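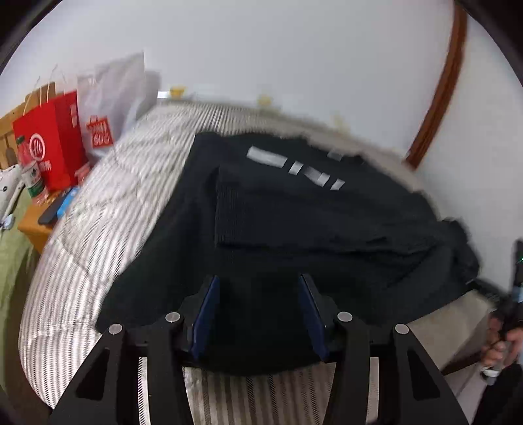

Brisa Ocampo
Household editor, Tapia
4 April 2022

Putting winter knitwear away

Jumpers and cardigans that go into storage dirty tend to come out with holes. Moth larvae feed on wool, and they are drawn to the places where there is sweat, skin or a splash of soup. Wash everything before you pack it, even the things you wore only once.

Check the label first. Most wool can be washed by hand in cool water with a small amount of wool detergent. Press the garment under the water, leave it for ten minutes or so and rinse until the water runs clear. Do not rub or wring it. To get the water out, roll the garment in a towel and lean on the roll.

Dry knitwear flat. A wet jumper on a hanger will stretch at the shoulders and drop at the hem, and it rarely goes back. Lay it on a dry towel away from the radiator, pull the cuffs and hem gently into shape and turn it over the next morning. Thick knits can take two days.

Dark colours

Black and navy wool shows every bit of fluff. Wash dark things together, inside out, and keep them off pale towels while they dry. A clothes brush is better than sticky tape, which can leave a residue that collects more dust. Brush downwards, in one direction.

Bobbles

Pilling comes from rubbing, so look under the arms and along the sides where a bag sits. Use a knitwear comb on a flat surface, holding the fabric taut with your other hand. Go lightly over ribbing - the comb can catch a raised stitch and pull it.

Folding

Lay the garment face down, fold the sleeves across the back, then fold the sides in and bring the hem up to the neck. Put the heaviest knits at the bottom of the box and stack no more than five or six on top of one another.

Boxes and bags

Use a lidded box or a zipped cotton bag. Vacuum bags save space, but they flatten chunky wool and the creases are slow to come out. I keep ours in a 64 litre plastic box under the spare bed, with a sheet of tissue between layers. Cedar blocks help a little if you sand them once a year to bring the smell back. Lavender bags smell pleasant but will not deal with moths that are already there.

If you do find a hole, seal the garment in a plastic bag and freeze it for two weeks before you wash and mend it. Hoover the drawer it came from, including the corners and the runners, and check everything else that was in there.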